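# Mis demostraciones por teleoperación salen fatal al abrir el cajón del congelador (brazo de siete ejes, cocina simulada)

**Publicado por Forough Kazemi** en *Aprendizaje por demostración* · abril

Buenas a todos. Llevo tres semanas grabando demostraciones en una cocina simulada para una tarea que en el papel parecía un regalo: acercarse a la nevera, agarrar el tirador horizontal del cajón de abajo y tirar hasta abrirlo. Nada de tazas, nada de tapones de rosca. Un cajón.

Manejo el brazo con un ratón 3D, control cartesiano de la pinza, y grabo con Prerard, que es lo que usan en mi grupo desde antes de que yo llegara y que por tanto no se discute. Los síntomas:

- La aproximación me sale bien, hasta bonita.
- Cuando cierro los dedos sobre el tirador, una de cada tantas veces la pinza resbala hacia arriba y el episodio se va a la basura.
- Si agarro bien, al tirar hacia atrás el brazo se acerca a un límite articular, el codo hace una cosa rara y el cajón se queda a medio abrir.
- La política entrenada con lo que se salva ha aprendido sobre todo a quedarse quieta delante de la nevera, como quien la abre a las dos de la madrugada y no recuerda a qué iba. Solo que ni la abre.

Tengo 28 demostraciones que considero buenas. Mi director dice que grabe más. Antes de pasarme otro mes con el ratón en la mano quisiera saber si el problema es la cantidad, soy yo, o es el control. También he pensado en mover el brazo real a mano en el laboratorio y trasladar las trayectorias a la simulación, pero no tenemos nevera en el laboratorio. Tenemos un armario con una balda.

Gracias por adelantado.

---

**Shahab Asadi**

Graba más. Con 28 no haces nada, yo para una tarea de abrir puertas usé 3,000 y funcionaba regular. Y cambia el ratón por unas gafas, el ratón es del siglo pasado.

> **Forough Kazemi:** ¿3,000 a mano? ¿Tú solo?
>
> **Shahab Asadi:** No, generadas a partir de unas pocas. Pero cuentan.
>
> **Erdal Ateş:** Cuentan como cuentan las calorías de lo que comes de pie.

---

**Parvaneh Heydari**

Yo no grabaría ni una más hasta arreglar las que tienes. Me pasé una temporada larga en Mornholm haciendo esto mismo con cajones de cocina, y tus dos fallos me suenan muchísimo. Voy por orden.

**La política que se queda quieta.** Abre un episodio cualquiera y mira los momentos en que no tocas el ratón. Casi todos hacemos lo mismo al empezar: llegamos delante del tirador, paramos, respiramos, pensamos en cómo va a ir la muñeca y luego cerramos. Esa pausa se graba con la misma seriedad que el resto. Tu modelo ve muchos pasos casi idénticos con acción cero justo en ese punto y aprende lo que le enseñas. Recorta los tramos con acción nula antes de entrenar, dejando los pasos del cierre de la pinza, que también son de brazo quieto y esos sí los necesitas. (Yo los recorté todos la primera vez. El robot llegaba al tirador y tiraba del aire con mucha convicción.)

**El límite articular.** Al agarrar, el brazo ya va estirado hacia delante, y tirar recto obliga a recoger el codo. Si empiezas siempre desde la misma postura cómoda para ti, llegas al tirador con el codo donde le ha dado la gana al controlador. Con siete articulaciones hay juego de sobra: pon una postura preferida en el espacio nulo y el codo dejará de improvisar. Si tu controlador no lo permite, coloca la base algo más atrás y ladeada respecto al cajón.

Te dejo una captura de una escena parecida, en la fase en que yo tomaba la decisión importante, que es la orientación de los dedos antes de bajar al tirador:
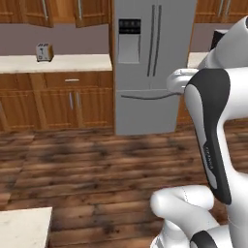

*Dedos a la derecha del cajón del congelador, más o menos a la altura de arriba del tirador.*

En ese punto para mí todavía no toca cerrar. Fíjate en que el tirador va de lado a lado y tiene una curva suave, con lo que el centro queda más bajo que los extremos. Si grabas unas veces agarrando por el centro y otras cerca de una punta, la altura buena cambia, y sospecho que de ahí te viene parte del resbalón hacia arriba. Elige una zona, la del centro por ejemplo, y sé aburrida. La variedad la pones en la posición inicial del brazo.

Comprueba también que un dedo quede por encima de la barra y el otro por debajo antes de cerrar. Con un tirador horizontal y la pinza sin girar acabas pellizcando la barra a lo largo, y en simulación eso resbala que da gusto.

**Lo de mover el brazo real a mano.** Para un armario con balda, estupendo. Para trasladarlo a otra cocina te va a dar más trabajo del que te ahorra – y además saldrá tu brazo en las imágenes del laboratorio si grabas con cámara mientras lo guías.

Mi receta: coge las que tienes, tira las del codo, recorta pausas, graba unas cuantas nuevas con el agarre fijo y vuelve a entrenar. Si sigue clavada delante de la nevera, pega aquí la gráfica de acciones y la miramos.

> **Forough Kazemi:** Acabo de mirar los episodios. En uno hay una pausa larguísima. Creo que contesté al teléfono.
>
> **Parvaneh Heydari:** Ese guárdalo aparte, con cariño.

---

**Erdal Ateş**

De acuerdo con Parvaneh en casi todo. Añado una tontería que me costó tres días: mira la escala del ratón. Si la tienes alta para que la aproximación no sea eterna, en el agarre das tirones y los dedos entran en la barra antes de que el contacto reaccione. Yo uso un botón que baja la velocidad a un tercio en cuanto estoy cerca. El modelo no se queja de que las demostraciones sean lentas al final, siempre que lentas no signifique paradas.

Y lo de las gafas, según. En mi caso mejoró la muñeca y empeoró el cuello.

> **Forough Kazemi:** Probado lo del botón esta tarde. Resbala bastante menos. Lo del codo sigue pendiente, no encuentro dónde se toca la postura preferida en nuestra configuración.
>
> **Erdal Ateş:** Busca la ganancia del espacio nulo en el archivo del controlador. Si está a cero, ahí tienes al culpable.
>
> **Forough Kazemi:** Está a cero.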